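April, evening session, Stalurness flat
Curtain task, perception and the close planner

Started late because I wanted it properly dark outside. All the daytime runs at Osstead were fine and I'd got a bit smug about it, so tonight was for finding out what the depth and segmentation do with black glass, city lights and a curtain you can half see through. Quite a lot, as you'd guess!

Running Brirkell (the perception stack) on the current branch, build 2657, with Kinnunen doing the arm planning. Head camera plus both wrist cameras, everything logged. Grasp threshold left at the daytime value for the first batch so we've got something to compare with.

First problem: the person detector. With the wrist view full of window, it picks up our own reflection and reports somebody standing outside, several floors up. Kinnunen then dutifully slows both arms to keep the person safe. Lovely manners, but it means every approach crawls. I've put in a quick filter that drops any detection lying beyond the fitted glass plane, and it's behind a flag (off by default) until someone who isn't me has had a look at it. It needs the plane fit to be good, and the plane fit at night is the weak bit, so we're going round in a circle there. The ceiling light doesn't help either. It blooms in the reflection and the fit goes hunting after it.

Second problem is the sheer. Depth goes straight through the weave in the thin parts and stops on the cloth where it folds up, so the point cloud looks like a comb. Kinnunen sees gaps between the teeth and cheerfully plans a finger through them. I tried filling holes up to 40 mm, which closes most of the comb but also swallows the gap under the hem, and then it thinks the curtain is stuck to the carpet. Wants a separate rule for the bottom edge, I think.
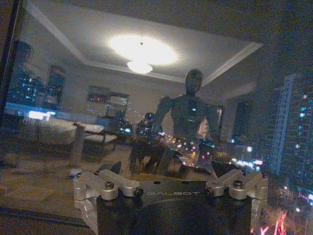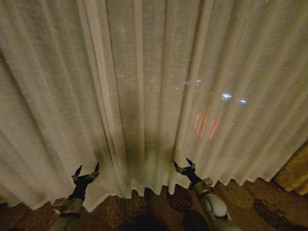
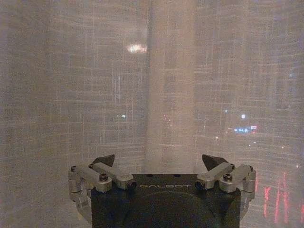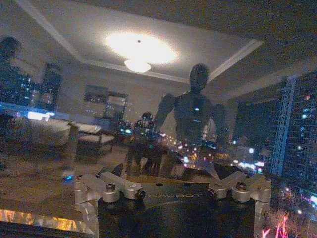

GALBOT grippers at the window, night session. Second one is the head view with both grippers open in front of the sheer; the rest are wrist views.

Things I changed, so I don't have to work it out again from the diff:
Fold finder now runs on the colour picture first and only asks depth for a distance afterwards. Much happier.
Bright blobs masked before the plane fit. The red lights low down kept coming back as edges, so the mask is a bit greedy for now.
Approach timeout up to 600 ms per replan. Feels sluggish, but the old value was throwing away plans that were nearly done.
Left and right wrist streams stamped from the same clock. They weren't before – my fault, sorry.

After that I did 4 replays from the log with the new settings and the fold finder settled on the same fold every time, where the old one wandered off along the pleats. Replays only, mind. I haven't let it close on the cloth with the new code and I'm not going to at this hour.

Still annoying: the gripper mask. The silver linkages pick up the room light and the mask loses bits of them, so now and then Brirkell decides one of our own brackets is an obstacle. I'd like to render the mask from the joint angles and stop guessing from brightness. Half a day's work, probably more once I've opened that file.

For next time: same flags with the room light off, then turn the reflection filter on and see whether the arms stop being so polite. Logs are on the shared drive under curtain-night. Please don't tidy the folder, the replay script has the paths typed in by hand.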